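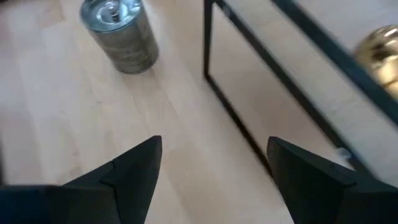
6.3 Gripper does not release or stops in mid-close

A stalled gripper can hold full force for several minutes. Treat it as live until the steps below are finished.

CAUTION: Do not pull on the fingers by hand while the Rodine controller shows code 118.

1. Press the stop button and wait 45 seconds.
2. Turn the controller key to OFF. On two-arm stations, do this for both arms.
3. Read the code again. If it still shows 118, leave the power off and go to section 6.5.
4. Check the inner face of each finger for chips or bent edges.
5. Turn the key to ON and run a slow open.

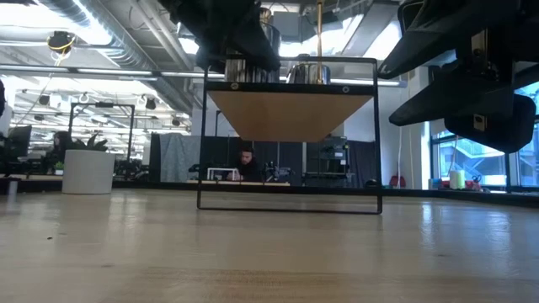

Code 423 means the arm lost its position while raised. With the brakes released, an arm in this state can drop - keep hands out from under it before you reset. Clear the drop area first. Where steel containers sit up on the top bar of a stand with an arm hanging over them, take them down before releasing the brake, and reach in from the side.

6. Hold the brake release for 2 seconds, let go, and check how far the arm moved.
7. Repeat until the arm rests at its low stop.
8. Home one arm at a time. 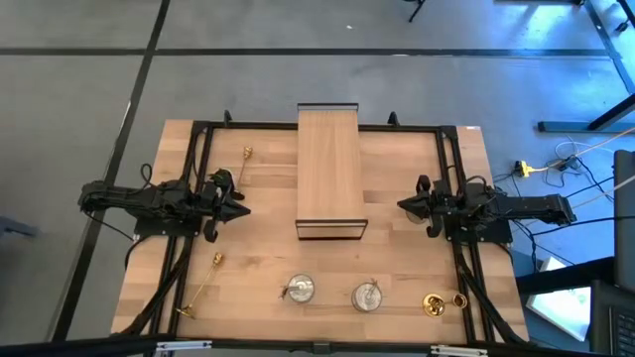
Deepak Bansal asks that step 8 be followed to the letter. He homed both Jutora arms together in November, he writes, and they met over the middle of the table with enough force to crack a finger mount.

NOTE: Log every 423 fault, even if the arm homes normally afterward.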